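August 21, 2024

Printer day again. The Zunent in the back office stopped at page 28 of the parts list with a low-toner warning. The replacement cartridge is a remanufactured Duman unit, rated for 1,000 pages. I shook it, pulled the seal and ran two cleaning cycles. The first test sheet had a gray band down the left margin. The second was clean.

Roswitha Ammann wants the Kakia refill kits tried next. I am not convinced. The last one leaked into the tray, and the chip reset took nearly an hour. Will compare cost per page in October, when the Flerer order is due.

Old drum wiped and bagged. Page counter noted in the log.
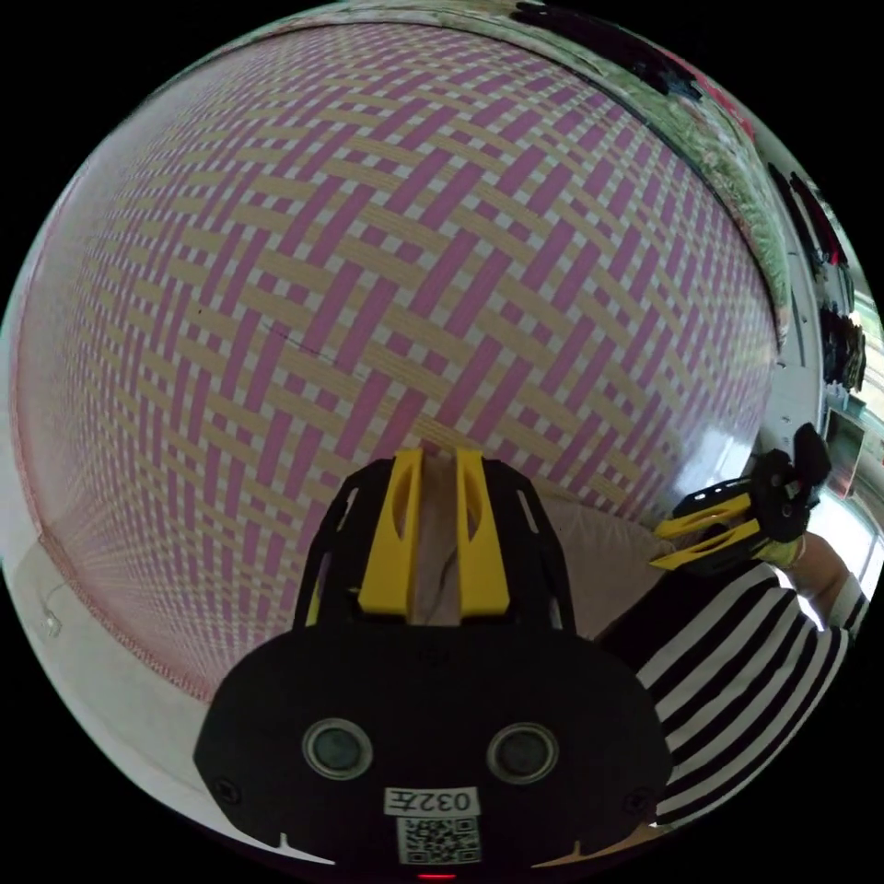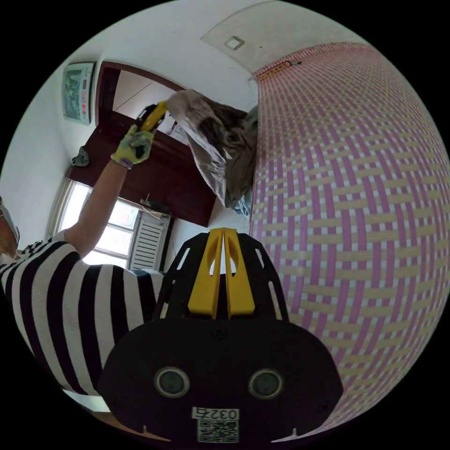
Woven mat, first picture; striped shirt, second.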